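Uromville Community Lunch Program
Progress report to the Hafstein Fund, second period
Prepared by Ea Bjarnason, program coordinator

1. Summary

The program is open and serving. We have 63 people on the regular lunch list, most of them over seventy and living alone. The delivery route to the Jakik side of town started in August, one month later than planned. Spending is within the grant. Two items need a decision from the Fund and are listed in section 6.

2. Meals and menu

Lunch is cold on most days and hot when the main kitchen at the hall is free. The cold menu is sandwiches, fruit and something small and sweet. We dropped the pasta salad after the first month because too much of it came back. Egg and cheese fillings are the most requested. Soup is popular but hard to carry on the route, and for now it is only served to people who eat at the hall.

We changed bread supplier once in the period. The first bakery could not deliver before 10 a.m., which left too little time to pack. The new one drops off at 7:30 and takes back unsold loaves. The price per loaf is slightly higher and has been covered from the food line.

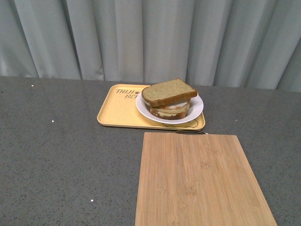

Food storage passed the county check with one remark. The thermometer in the second refrigerator was reading high and has been replaced. The temperature log is now filled in twice a day, at opening and before closing, and kept on the inside of the pantry door.

3. Delivery route

The Jakik route was held up by the van. The used van we budgeted for failed its inspection, and the seller took it back. We leased one instead. The lease runs to the end of the grant period and includes tires and service. Two drivers share the route, and a third has been trained to cover for illness.

In its first month the route made 234 deliveries. Missed deliveries were nearly all cases where the person was out and had not called. We now phone the evening before. If there is no answer at the door and no answer by phone, the driver calls the office and the office calls the listed contact. This happened 5 times. Four of the people were at medical appointments and one was asleep.

The apartment block at the end of the route has no working elevator at present. The drivers carry everything up in backpacks, and it adds 30 minutes to the round. The building owner has been written to and has not given a date for the repair.
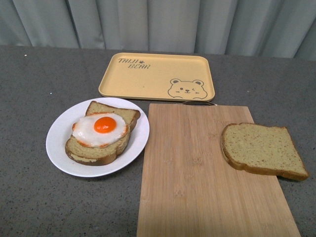

4. Records and ordering

We moved the guest list and the orders from paper to Clerkus at the start of the period. Setup took longer than expected. Dietary notes did not carry over cleanly and had to be entered again by hand. Each entry was then checked by phone with the guest or a family member. A paper copy of the allergy list is still printed every morning and goes with the driver.

Ordering is now done from the same list, and we waste less bread and milk than before. I do not yet have a full set of figures for this and will include them in the final report.

5. Staff and training

Malou Hafstein joined as kitchen lead in the second month. She has rewritten the prep sheets and set up a short food safety session that everyone has to attend before working a shift. She has also taken over contact with the suppliers. Kitchen shifts are filled through the fall. Driving shifts are harder to fill, especially when school is out.

We had planned a cooking class for guests who want to do more at home. It has been moved to the next period. The room at the library was not available at a time that suited the bus schedule.

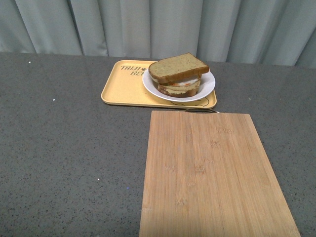
6. Decisions requested

a) Permission to move the unspent part of the vehicle purchase line to the lease. The total does not change.

b) Permission to run the cooking class in the next period on the money already set aside for it.

7. Next period

We will add a second pickup point near the Uromville clinic, if the clinic agrees to the use of its side entrance. The waiting list for the Jakik route will be reviewed once the elevator question is settled, as most of the people on it live in the same block. A guest survey will go out with the lunches, in large print, and the drivers will collect it the following week. Receipts and the lease agreement are attached separately.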